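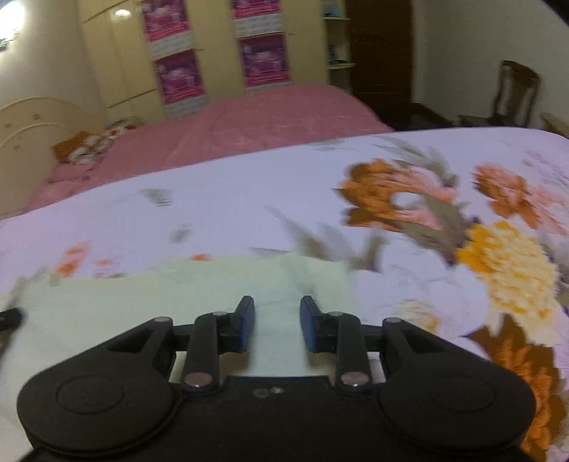

Chapter 2
A Visit to Look at Cloth

Before we get to any of the theory, I would like to take you along on a visit, the way I would if we could all squeeze into one car. The Sustavgate group works on teaching machines to handle soft things, and every March it opens its doors for an afternoon to anyone who cares to come and look. I have gone for several years now, usually with a notebook I can't read afterward (my handwriting gets worse when I'm enjoying myself), and most of what you will find in this chapter began as scribbles from one of those afternoons.

If you have toured a car plant, you may be expecting a fenced-off hall and a big arm swinging parts about. Work on cloth can look a good deal more homely than that. It can be done over an ordinary bed, with a floral sheet spread out and a piece of pale green cloth on top of it, a wardrobe behind and a wooden chair against the wall. The tool is a gripper with two fingers, made to be held in a person's hand. Look at the fingers especially, with their blue inner faces turned toward each other and the gap left open between them. Nearly everything we talk about in the coming pages happens, one way or another, in that gap.

2.1 Why cloth is hard

At the open day the hosts like to begin with a wooden block. A visitor is invited to pick it up, turn it over and put it down again, and of course the block is the same block the whole time. Then they hand over a pillowcase and ask for the same thing. Everybody laughs a little, and then people start to notice what they are doing. The pillowcase sags. It slides over itself. You take hold of one corner and the other corners wander off and have to be found again.

We say that the block is rigid and the pillowcase is deformable, meaning that its shape changes when you push or pull on it. To tell a machine where a rigid block is, a short list of numbers will do: its position and which way it is turned. With cloth there is no such short list. A crease here, a fold there, an edge tucked under, and you have a new shape that the machine may never have met before. One of the handouts I brought home from a smaller demonstration at Hitby listed 38 ways a plain hand towel might land when dropped on a table, and the author had added in pencil that the list was not finished.

2.2 Learning from a person's hand

One way to deal with all this is to write rules, and we will try that in Section 2.4, mostly so you can feel for yourself how quickly the rules pile up. Another way is to let a person do the job while holding the same kind of gripper a robot would use. The person brings a lifetime of laundry to the task, and the gripper keeps the motions to the sort a robot could copy. One full run through a task, from start to finish, is called a demonstration. Please note that the word has two meanings in this chapter: the recorded run, and the show put on for visitors. I'll try to make clear which one I mean.

When you try it yourself, and I do hope you get the chance, the first surprise is how much you miss your other fingers. Two flat fingertips can pinch, and they can push, and that is nearly the whole of it. My own turn lasted around 40 minutes, and by the end I had a new respect for the thumb.

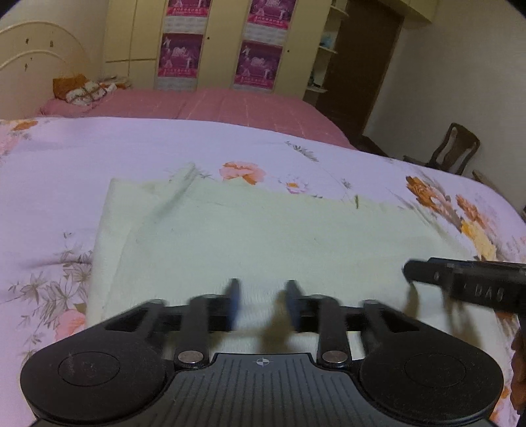

Why not simply program the robot to fold the cloth the same way every time?

A fixed set of motions works only when the cloth starts out in the same place and the same shape each time, and cloth seldom does. Many recorded demonstrations, each beginning a little differently, give the learning program a range of starting points to work from.

Before you read on

Find a dish towel and a pair of kitchen tongs. Drop the towel on a bed or a table, then use the tongs to lay it flat, keeping your free hand in your lap. Write down each move as you make it, in plain words, and mark the places where you had to stop and think. Keep the page handy, because we will come back to it in Section 2.4.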